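Cleaning the grease filters on an over-the-range microwave

Updated December 2021

A microwave mounted over a cooker usually doubles as the extractor. The fan pulls air up through one or two mesh filters on the underside, and the mesh traps grease. When the mesh clogs, airflow drops, the fan gets louder and steam settles on the wall and cupboards. The job takes very little work but needs some soaking time.

You will need:
Washing-up liquid
Bicarbonate of soda
A soft nylon brush
A sink or deep tray that holds the filter flat
A dry cloth

Before you start

Switch the hob off and let it cool fully. Turn the extractor fan and the light off at the control panel. If the unit has been running on a long cook, leave it for an hour - the underside holds heat longer than the door does.

Removing the filters

1. Find the tab or ring on the edge of the filter.
2. Slide the filter towards the side opposite the tab, then lower the free edge.
3. Keep it level as it comes out. Old grease collects in the frame and will drip.

On the Omier units we have worked on, the tab faces the front. On the Tarigan it faces the middle and the filter slides outwards.

Washing

Fill the sink with hot tap water and a good squirt of washing-up liquid. Stir in the bicarbonate and lay the filter flat. Soak for 24 minutes, turn it over once, then brush both faces lightly. Do not use oven cleaner or anything with ammonia, as both attack aluminium mesh. Rinse until the water runs clear.

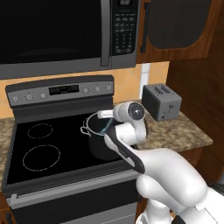

Stand the filter on edge to drain and leave it until completely dry. A damp filter picks up grease faster and can mark the housing. Wipe the underside of the unit with a wrung-out cloth while the filter is out, keeping water away from the lamp cover and the fan opening.

Refitting

Put the plain edge in first, lift, and slide back until the tab side sits flush. Run the fan on high. A rattle means the filter is not seated.

Charcoal filters, fitted on units that blow air back into the room, cannot be washed - replace them.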